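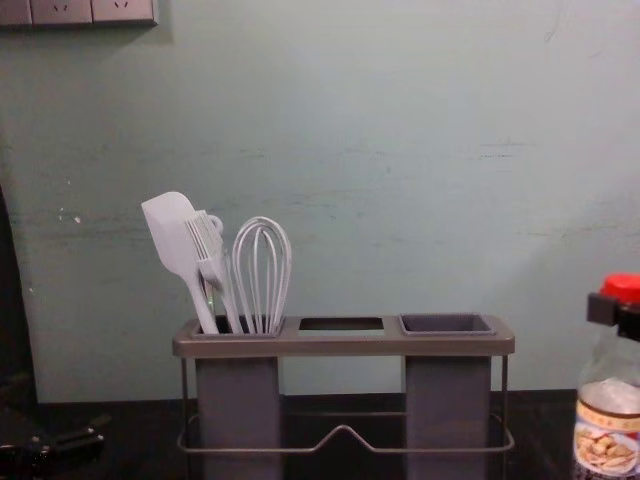

Fig. 1. Metal utensil holder with two deep cups set into a flat tray on a wire frame.

Unit 3. Dead Stock, Slow Stock and the Cost of Holding
Inventory Management for Small Retailers
Course handout, December session

Reading before class: the Lovside case, parts A and B. Bring a calculator. The worksheet at the end is due at the start of the next session.

1. Terms

Stock on hand is the quantity physically held at the count date, whether or not it can be sold. Available stock is stock on hand less units reserved for customers, damaged, or held for return to the supplier. The two numbers are often confused in small shops, where the register system reports only the first.

Slow stock is any item whose sales over the review period are below the level set by the buyer. Dead stock is any item with no sales over the same period. The review period must be written down. A housewares shop will normally use 12 months so that one full holiday season is included. A grocery using 12 months would find its dead stock long after it had spoiled.

Obsolete stock is a separate term. An item can be obsolete (replaced by a newer version, dropped by the maker) and still sell steadily. Do not mark an item down only because the supplier has dropped it.

2. Carrying cost

Carrying cost is what it costs to keep one unit, or one dollar of stock, for one year. It is usually given as a percentage of unit cost. The parts are:

Capital. The interest paid on money borrowed to buy the stock, or the return the same money would have earned elsewhere.
Space. Rent, heat, light and shelving for the area taken up.
Insurance and property tax, where the tax applies to inventory.
Handling. Labor for moving, counting, dusting and repacking.
Shrinkage. Theft, breakage and count errors.
Loss of value. The fall in the price the item can bring as it ages.

Students tend to leave out the last two. In housewares, loss of value is small for plain metal and glass goods and large for anything sold by color or season.

Space should be charged by volume or by floor area, using the same method for every item. Open racks, holders and stands are poor users of space once assembled. They occupy the volume of their outer box and cannot be stacked without packing material. The same goods stored flat may take up a fraction of the room. If the shop assembles them for display, charge the display unit and the boxed units separately.

3. Turnover

Turnover = cost of goods sold for the year, divided by average inventory at cost.

Use cost in both places. Dividing sales at retail by inventory at cost gives a number that looks better and cannot be compared with anything.

Average inventory is the mean of the opening and closing values if those are all you have. Twelve month-end values are preferred. A shop that closes its books in late December, after the holiday sell-down, will show a low closing inventory and so an inflated turnover.

Days on hand = 365 divided by turnover.

4. The Lovside case

Lovside is a single-location kitchen goods shop. It buys most of its counter and sink storage from one wholesaler, Sayce, and keeps its stock records in a package called Leltar. The full count in part A lists 521 active item numbers. Of these, 291 had at least one sale in each quarter of the year. The remaining 230 had one or more quarters with no sales, and they are the subject of the case.

Points to note as you read:

The Leltar report sorts by item number, which groups goods by supplier. It does not show age. The buyer had to work out receipt dates from paper invoices, and where an item had been reordered the older units could not be told from the newer ones.

Case packs were the main source of excess. Sayce ships utensil holders, dish racks and similar goods in fixed cases. A shop that sells four units a year and must buy 12 has three years of supply on the day the case arrives. The unit price looked good on the order form, and carrying cost was not part of the comparison.

The shop valued its slow stock at full cost, a total of $2,370. Part B asks whether that value can be supported. Under the lower of cost and net realizable value, the test is what the goods will bring, less the cost of selling them.

5. Worked example: case pack or single unit

A holder costs $9.00 each in a case of 12, or $11.00 each singly. Annual demand is four units, sold evenly. Carrying cost is 25 percent of unit cost per year.

Case purchase. Outlay is $108.00. Stock falls evenly from 12 to zero over three years, so average stock is six units, or $54.00 at cost. Carrying cost is $13.50 per year, or $40.50 over the three years. Total cost is $148.50, or $12.38 per unit sold.

Single purchase. Outlay over three years is $132.00. Average stock is one-half unit, or $5.50 at cost. Carrying cost is $1.38 per year, or $4.13 over the three years. Total cost is $136.13, or $11.34 per unit sold.

The single purchase is cheaper by $1.03 per unit after rounding, although the invoice price is $2.00 higher. Order handling and freight have been left out. If each single order adds more than $1.12 over the per-unit handling cost of the case, the result reverses. Check this figure yourself: divide the difference in total cost, $12.37, by the 11 additional orders.

6. Clearing dead stock

Return to supplier. Ask first. Restocking fees of 15 to 25 percent are common in the class problems and should be compared with the expected markdown.

Markdown. One deep cut usually recovers more than a series of small ones, since carrying cost continues between cuts.

Bundling. Pair the slow item with a steady seller. Record the discount against the slow item only, or the margin on the steady seller will be understated.

Write-off. Remove the units from the count and from the shelf on the same day.

Worksheet

a. Recompute section 5 with annual demand of 12 units. State the review period you used.
b. Cerkora, a second supplier in part B, offers half cases at $9.60 per unit. Find the total cost per unit sold at a demand of four units per year.
c. List the records Lovside would need in order to report stock by age.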